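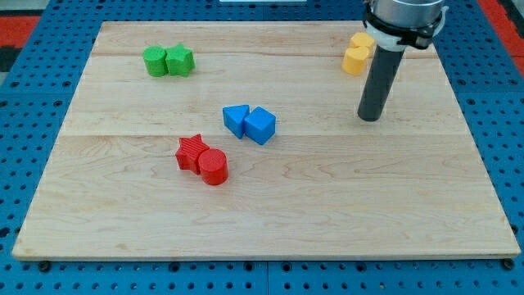 Umcombe open day: block-pushing episodes

12 March 2020
By Thaddeus Obi

Search this site Search Go All pages Files only

# README

This folder holds the recordings made at the Umcombe open day, when visitors came round the lab in small groups and watched the arm push blocks on the board. It covers the demonstration bench only. The mobile base shown in the yard was logged separately by Rakdale and is not included.

## What is in the folder

- 737 episodes recorded over the day
- 704 kept after checking
- one folder per visitor group, named by start time
- `notes.txt`, typed up from the paper sheets on the bench
- `rejects.csv`, with a reason against each dropped episode

Most rejects are episodes where the operator let go of the controller early. A few were lost when the logging machine filled its disk just before lunch. Alaric Quintanilla cleared space and restarted it, and the first group after lunch has a gap in its numbering as a result.

## The task

The arm has a single upright rod as its tool, with nothing to grip with. Blocks are moved by pushing them across the wooden board. They come in four colours, two of each: red, blue, green and yellow. The instruction used most often was "put the colours together". An episode ends with each block beside its partner, or when time runs out.

Visitors could also ask for something of their own. Those requests are stored word for word in the `instruction` field, spelling included. Several are by children and a few make no sense as tasks. We left them in.

## Format

Each episode is a directory with:

- `frames/` colour stills from the fixed camera
- `tool.csv` rod tip position, in metres, in the board's own axes
- `meta.json` group, operator, instruction, outcome

Stills were saved at 4 per second. The time limit was 30 seconds for set tasks. Visitors' own requests had no limit, so some of those run long.

`outcome` is `done`, `part` or `timeout`. It was entered by whoever was at the bench. Alaric went back over the `part` entries the next morning and changed several to `timeout`.

## Known problems

The camera was knocked during the second group and put back by eye. Use the second calibration file from the third group onwards.

Operator names have been replaced by letters. Letter F was used for two people.

## Use

Free for teaching and research. Please name Fundesside as the source. Corrections to Thaddeus Obi at the bench office.

Related items

Umcombe open day: timetable and parking
Rakdale yard logs, March
Montoya controller: set-up notes
Board calibration, second version
Fundesside school visits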